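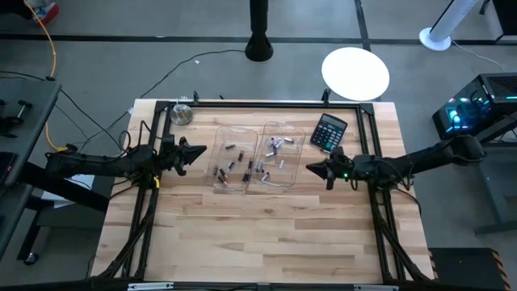

Ilango Poojary told us that he had stopped reading the letters from the water company after the second one, and that he only learned his supply was being metered when the bill arrived in March. His account was close to those given by many other households in Urncombe, and it shaped the way we put the later questions.

Figure 3. Work table, Soliman building.

4.2 Awareness of the change to metered billing

Of the 424 households that were sent the questionnaire, 194 returned it complete. Replies from Flandberg came in more slowly than those from Urncombe, and a second mailing was needed there. We left out forms on which the billing section was blank, even where the rest had been filled in.

Among the 194 complete returns, 161 households said they remembered getting at least one letter. Remembering a letter did not mean that its contents had been understood. Several people wrote in the margin that they took it for advertising. Others had put it aside to read later – one had kept it, unopened, with the council tax papers. Tenants often said that the letter had been addressed to the landlord and passed on late.

We asked what people thought would happen to their bill. Larger households mostly expected to pay more, and people living alone mostly expected to pay less. Those who gave no view tended to be the same people who did not know where their meter was. In the older terraces of Urncombe the meter is usually under a cover in the pavement, and residents there had rarely lifted it. In Flandberg many meters are indoors, under the sink, and were checked more often.

The Tromo leaflet, delivered by hand in both places, was mentioned more favourably than the letters. People liked that it gave a worked bill for a household like their own. A few thought the print was too small. We cannot say from these replies whether the leaflet changed how much water anyone used, as no readings were taken before it was delivered.

4.3 Reported changes in use

Shorter showers and fuller washing machine loads were the changes named most often. Garden watering was seldom mentioned, perhaps because the forms were filled in before the summer. Households with young children said they had little room to cut back, and two of the people we spoke to were annoyed to be asked.

Search this journal Enter keywords Go

We use cookies to remember your settings. Accept Manage choices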